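Orellana abre sala para dobrar e separar tecidos
27/10/22

Que alegria ver a sala nova funcionando! A Orellana abriu as portas do espaço em que panos e lençóis são dobrados e separados antes de seguir para a Clitel. São 72 metros quadrados, paredes brancas, muita luz no teto e uma mesa comprida de madeira clara, que dá gosto de usar. Na primeira remessa entram 400 peças, e os panos azuis vão primeiro!

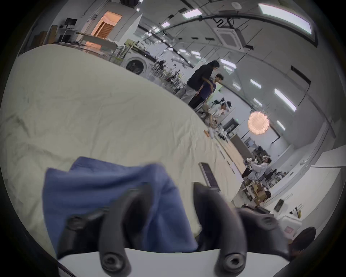
Próxima remessa

Em fevereiro chegam as toalhas da Galtum, outras 98 peças.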